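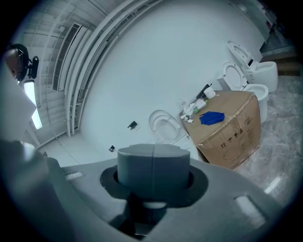
February, notebook 2, glaze tests cont.

Kiln on at 7:40 am. Slow ramp. Lid cracked till 300 then shut it. Forgot to write down the start temp again, cold in the shop so call it low.

Firing today is bisque only. Test tiles from the Betancur clay, the new bag, plus leftovers from the old bag for compare. Old bag is stiffer. New bag slumped on the wheel yesterday, had to wedge it twice and still soft in the middle. If it keeps doing this I'm going back to Rikgate for the spring stuff even with the freight.

Marks on the backs: B = Betancur new, BO = Betancur old, R = Rikgate. Iron oxide pencil, so should survive. Last time somebody used the red marker and it burned right off and we had a whole shelf of mystery tiles. Please use the oxide pencil. It lives in the coffee can by the sink.

Shrinkage. Drew a 90 mm line on every tile wet. Measure bone dry, after bisque, after glaze. Bone dry numbers are on the loose sheet taped inside the back cover, will copy over when I have a minute. Rikgate tiles warped at one corner, both of them, same corner?? Probably how they were sitting on the board. Flip next batch halfway thru drying.

Glaze side of things

Lolia white: mixed fresh, sieved it, still got lumps. Second pass thru the fine sieve was better. Too thick on the first dip, like yogurt. Added water a splash at a time and lost track of how much, so this bucket is not repeatable, label it that way. Need to start weighing the water. I say this every time.

The Draswood ash glaze is the one I care about. Washed ash this time, three rinses. Water was still slippery after the second. GLOVES. Got some on my wrist and it was itchy all afternoon. Dried the ash on newspaper on top of the kiln which was a bad idea, ash everywhere when the fan came on. Use the plaster bat.

Batch is 900 g dry. Old recipe card says to use it unwashed but the unwashed run crawled on every vertical tile, fine on the flat ones. Want to see if washing fixes the crawl or just makes it dull. My guess is a bit of both.

Plan for the tiles after bisque:
one dip, two dip, and brushed, for each clay
Draswood over Lolia white on the last B tile, and the other way around on the last BO
leave the bottom third bare on all of them, the ash one runs
cookies under everything!! the middle shelf still has the green puddle from fall

1:15 pm. Kiln climbing ok. Bottom element looks dimmer than the others thru the peep but I thought that last month too. Check it with the meter when cold. If it's going, order now, the last one took forever to get here.

Spare cones: down to the end of the box. Add to list. Also kiln wash, sponges, a lid for the white bucket (cracked).

4:50 pm. Shut off on the sitter, witness cone I'll see tomorrow. Leave the lid alone overnight. I mean it, the small bowls pinged last time it got opened warm and two of them are plant saucers now.

To do before glazing: wipe tiles w/ damp sponge, copy shrinkage numbers, re-sieve the ash one, find the good tongs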